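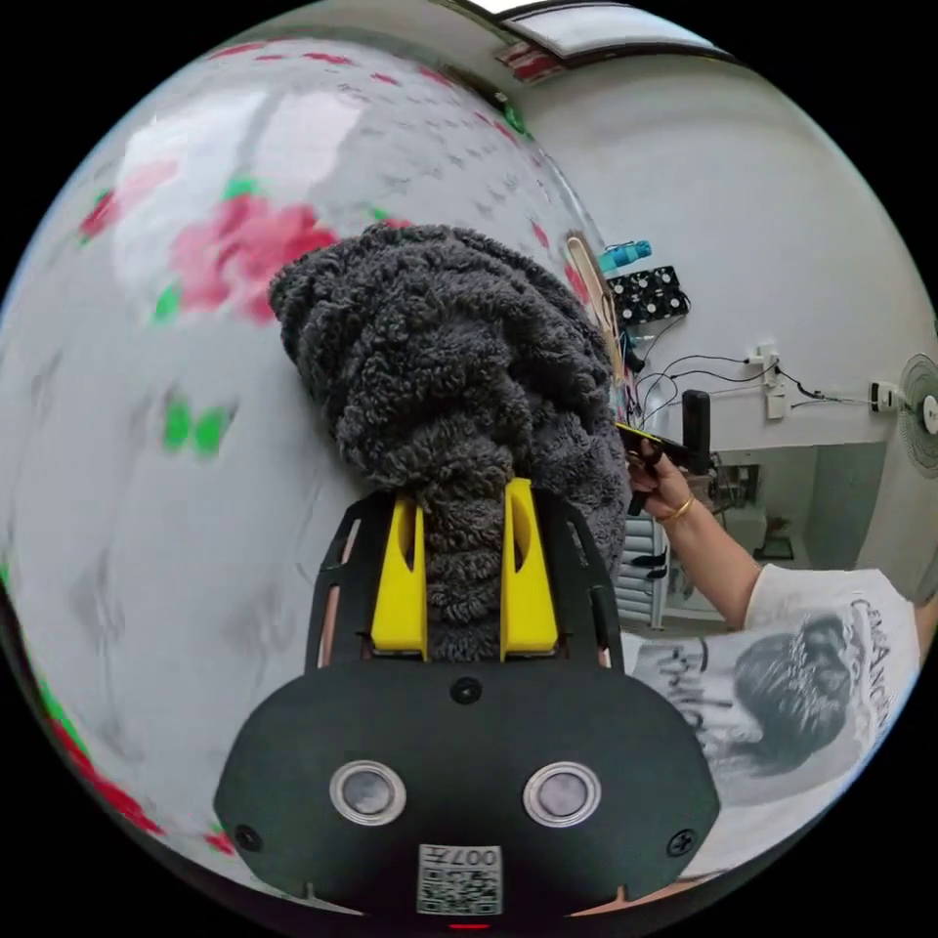 Written by the Training and Demonstrations Lead, Plurolov

Print this page | E-mail this page

Section 4. Running the hand-held gripper demonstration

Use this section when visitors come to see the gripper at work. It covers the Drarville open day and any smaller visit.

1. Switch on the gripper and check that the red light at the bottom of the housing is lit.

2. Write the unit number from the label in the visit log.

3. Close the fingers on the dark gray cloth and lift it slowly. Thick pile bunches up between the fingers – take one fold at a time.

4. Put the cloth back down and open the fingers fully before moving away.

CAUTION: Visitors must keep their hands away from the fingers while they close.

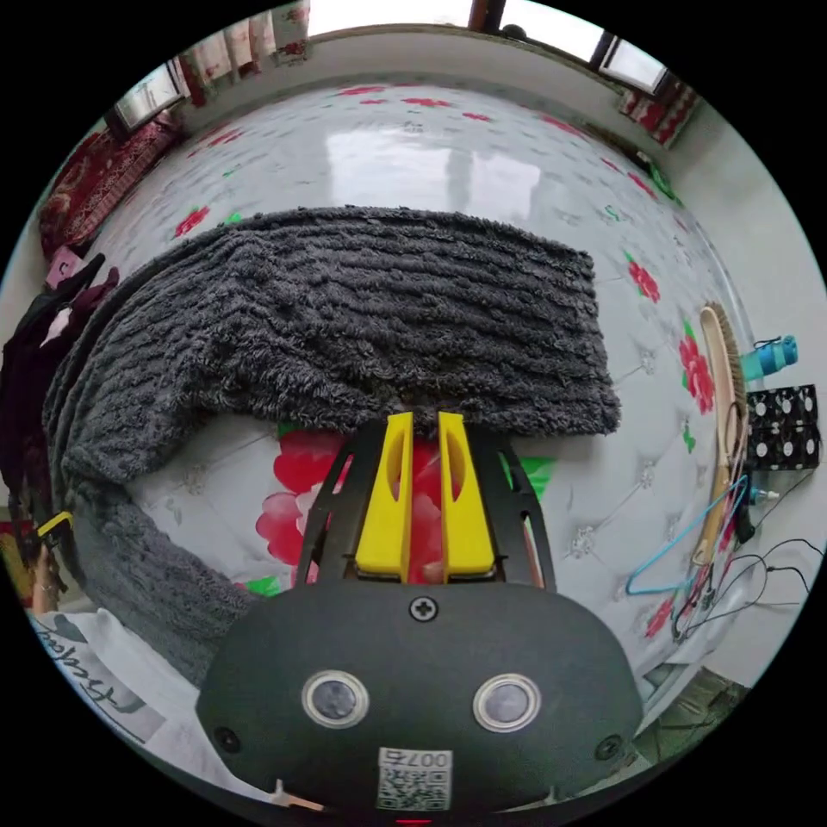 5. Repeat steps 3 and 4 from the other side of the bed. Leave the floral cover in place between runs.

6. Let one visitor at a time try the gripper, for no more than 2 minutes each.

NOTE: For groups from Pronar or Ruggiero, use the long script on page 115. The short script is on page 99.

We use cookies on this site. Accept | Settings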